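Homach Poetry Press: progress report to the Kinnear Fund, second stage

Dear all,

You asked for news of the anthology of comic and parody verse, with particular reference to whether there is one. There is. It has 37 poems in it, a working title that three of us can bear, and an introduction by Davoud Ranjbar, which came in at 2000 words against the 900 he was asked for. He describes it as tight.

The open call closed in August. We had asked for parodies of poems a general reader might know, and received a great many daffodils. Yutong Yan read every entry twice, the second time with a ruler and a list of stressed syllables, and has asked that any future call be limited to free verse. We have noted her request. The daffodils are down to one, and it earns its place by rhyming "host" with "compost".
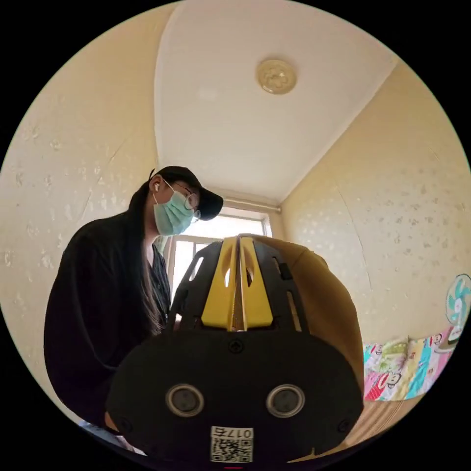 Permissions have been slower. Of the 11 poems that lean heavily on work still in copyright, eight are cleared. The remaining 3 sit with one estate, whose agent writes charming letters and answers a different question in each. If we hear nothing by the time the proofs are due, we'll drop them and close up the pages. Davoud would then have to cut the passage in his introduction that praises them, so there is some benefit either way.

The Cimton reading went ahead in the library's upstairs room. Two poets read for their agreed ten minutes and one read for twenty-five, including a villanelle he had to start again. Book orders taken on the night covered the biscuits.

On money: we are within budget on everything except typesetting. Imisard have quoted more for the concrete poems, one of which is in the shape of a teapot and has to keep its spout. We'd like to move the unspent travel money across to pay for it, and need your agreement in writing before the pages go to them.

Homach Poetry Press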